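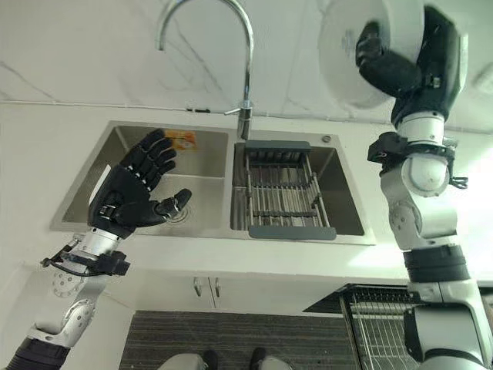 Plates again this morning, and I am happy to say the Flosar task set is finally moving along. The target is 195 good takes of "plate to rack, then cup," and when I opened the notebook we had 50 in the folder, most of them slow. I have asked whoever is on the sticks to keep the left hand open and out of the way over the big basin while the right one holds the plate up, because a wandering left hand teaches the model to wander too — we learned that on Wakari, at some length.

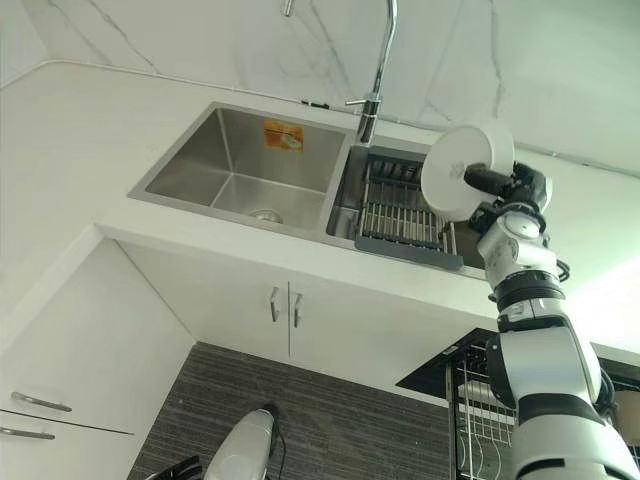
Hanham kitchen bay, March

Plate upright over the right end of the rack is the pose I want marked as "pre-place" in the labels. Please put the mark there and not at first contact, which we all judge differently. I went back through 40 old takes over coffee and threw out 6 where the mark was plainly late. I was sorry to lose them, but there it is.

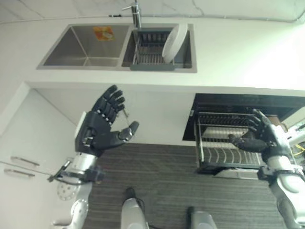
Notes by the bay lead, afternoon shift

Drawer work next. The right hand goes to the top rail of the pull-out rack, fingers over and thumb below, and I would like every take to start with a plate already standing in the sink rack so the background stays the same. Taipe's new glove mapping feels much kinder on the thumb, I must say!

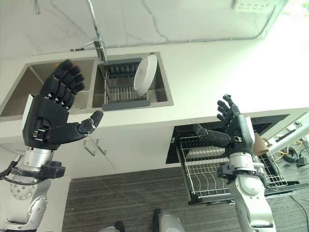 Right hand at the tan cup, drawer open, plate in the sink rack.

Cups tomorrow, then, with the handle to the right for the first batch and turned for the second. Still to do: rename the March folder, check the wrist offsets, charge the spare headset.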